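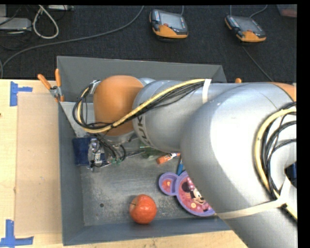
Sketlow Bench Cell Package
Planning, budgeting and ordering guide for labs and small workshops
Supplied and supported by Eltov

Most people who call us about the Sketlow package have already picked their arm. They have one on the floor, or one on its way, or they've been promised the use of one that belongs to the group down the hall (this is more common than you'd think!). What they haven't worked out is everything that goes around it – the table, the bin, the cabling, the clamps, the box of things to pick up – and that is what the package covers. It's a modest list of hardware, and we've tried to price it that way, but we've also seen enough projects stall over a missing cable tie or a table that rocks that we think the modest list deserves a proper page.

So pull up a chair. If you'd like to skip the reading and go straight to a quote, the last section tells you what to send us.

What's in the package

Table. Light wood top on a steel underframe, with leveling feet and a lower rail you can bolt to. We went back and forth on metal tops for a long while and kept coming back to wood. It takes a clamp well, it can be drilled without a special trip to the machine shop, and a worn top is cheap to replace.
Bin. Gray metal, sloping walls. The slope gives a gripper a bit of extra room when it comes down near a wall, and round objects tend to roll back toward the middle where the arm can get at them.
Clamps. 2 spring clamps for holding the bin to the table. You can bolt it down instead if you like, but people who swap bins in the middle of the day nearly always go back to clamps.
Cable dressing kit. Straps in two lengths, small clips, a roll of sleeve and a printed sheet on where to leave slack.
Marking tape. One roll of blue. Mark where the bin goes, mark where your trays and sheets go, and you'll be able to put the table back the way it was after somebody has borrowed it.
Object starter box. Supplied by Skerkeo and described below.

The package does not include the arm, the controller, the teach pendant, the gripper or any cameras. We can quote grippers separately through Ok, and we're happy to talk about mounts for cameras, but please don't assume they're in the price. We had that misunderstanding once and it was a sad phone call for both sides.

Price and lead time

The Sketlow package is $2,247, before shipping and tax. Lead time is 21 working days from the time we receive your purchase order. The table is what takes the time, as the tops are cut to order. Bins, clamps, cable kits and object boxes are kept in stock, so if you already have a table you like, ask for the package without one and we'll ship much sooner and take the table off the bill.

If your budget year closes in February, and for a good many of our university customers it does, get in touch before the holidays. We can issue a quote that stays good through the end of that month, which gives your purchasing office time to do whatever it is that purchasing offices do.

Things to budget for that aren't on our list

Seul-gi Moon looks after planning visits here at Eltov, and she has a habit of asking new customers to read her their budget over the phone. She isn't being nosy. She's listening for the lines that are missing, and they tend to be the same ones.

Floor space. Measure the arm at full stretch, and then keep going. The controller needs a home, the pendant needs somewhere to live, and the pendant cable is longer and stiffer than anybody remembers. A pendant left on the carpet is handy right up until a chair rolls over it. A wall hook is a few dollars and a replacement pendant is a great deal more, so put the hook in the budget.

Cable wear. Anything that runs along the outside of the arm down to the gripper is going to flex all day long. Plan on replacing those cables, buy a spare set with the first order, and tie them so there is a relaxed loop at each joint. Tight looks tidy in the morning and pulls a connector out by lunch. Our cable sheet goes through this joint by joint, and we'd much rather send you a second copy than have you guess.

Gripper spares. Fingers and small fittings wear, especially if your gripper spends its days down in a metal bin. Ask whoever makes yours which parts go first and keep those in a drawer.

Staff time. Getting the cell set up takes an afternoon. Getting it set up so that two people agree where everything belongs takes longer, and it's worth putting hours against it.

Safety review. We supply tables and bins, and we can't tell you whether your arm may be run with people nearby. Your arm's maker and your own safety office can. Please have that conversation before the table arrives, as the answer may change where the table goes, and it's heavy.

About the object box

Customers ask why we bother with this, when anyone can walk around a store and fill a basket. You can, of course, and lots of people do and have a lovely time of it. What we've found is that a basket filled in a hurry is full of boxes and cans, and then the cell does beautifully on boxes and cans. Skerkeo puts together a mix with a deliberate spread of shapes and surfaces: fruit-shaped things that roll, thin upright things like pens, glue sticks, see-through pieces, shallow children's plates with compartments and printed cartoon faces. Shiny, clear and flat objects are the ones that give people trouble, so we'd encourage you to meet them early. The contents vary from box to box according to what's available. If you need identical sets for two sites, say so when you order and we'll have them matched.

Do try your own items as well. If the cell is meant to handle your parts in the end, a handful of your parts belongs in the bin from the start.

One cell or two?

We sell a good many pairs, and we do like selling pairs, but our advice is usually to begin with one. Run it for a few weeks, move things around, get annoyed with it – then order the second the way you wish you'd ordered the first. The exception is a teaching lab, where students waiting for a turn is a real cost. There is no discount for ordering two together apart from shipping, which comes out lower because both tables travel on one pallet.

Looking after it

The bin floor will scratch, and pretty quickly. Scuffs are harmless to the bin itself, though if you're working with cameras you may want to plan for a surface that looks a little different as the months go by. Wipe it down with a damp cloth and mild soap. Check the clamps for a firm grip whenever you move the bin, and replace the tape marks when the corners start to lift. Replacement tops, bins, clamps and tape are all sold singly.

Requesting a quote

Send us the following and Seul-gi will come back to you, usually with a question or two of her own:

Make and model of your arm, and how it's mounted
Gripper, if you've chosen one, and how its cables are routed
Floor type, and a rough sketch of the room with the door marked
Whether you want the table or already have one
Delivery address, and whether there's an elevator
The month your budget has to be spent by

Phone hours are 9 a.m. to 4 p.m. If you'd like a planning visit, mention it in the same message. There's a small travel charge, credited back to you if you order.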